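Chapter 4
Gathering Examples

4.1 What counts as an example

A learning system of the type treated in this book is given no rules for its task. It is given recordings of the task being done, and it is fitted to them. For the present purposes, an example is one complete recording: the camera views, the positions of both grippers and the opening of each pair of fingers, all stored against a common clock.

The running case is the Stodenetti set, collected by Irja Vuorinen and Lenni Peltonen over one March. It holds 472 examples of two-handed work with small metal parts, each lasting almost 30 seconds. Of these, 37 were set aside for testing before any fitting was done. The reader should note the order of those two steps.

Small metal parts are a demanding choice. They shine, they overlap and they swing when moved. A split ring is thin enough to be lost from one camera view while remaining plain in another — a difficulty taken up in Section 4.3. The wrist camera used for the key ring task gives views of the following kind, with one ring held between the lower fingers and threaded on the steel plate.
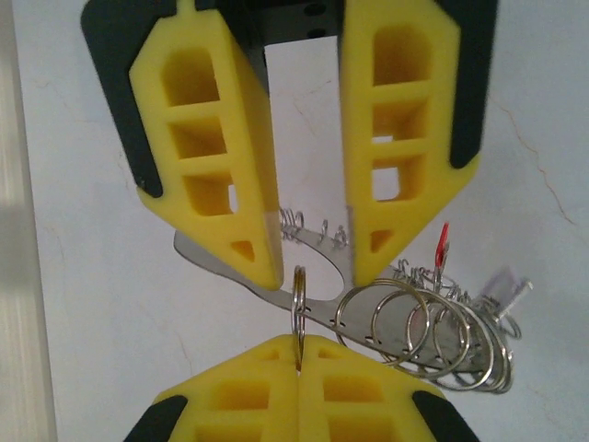 4.2 Starting positions

Examples that all begin alike teach very little about recovery. Before each recording, the operator should change the position of the parts and note the change in the log. Exercise 2 asks the reader to draw up such a log for a task of their own.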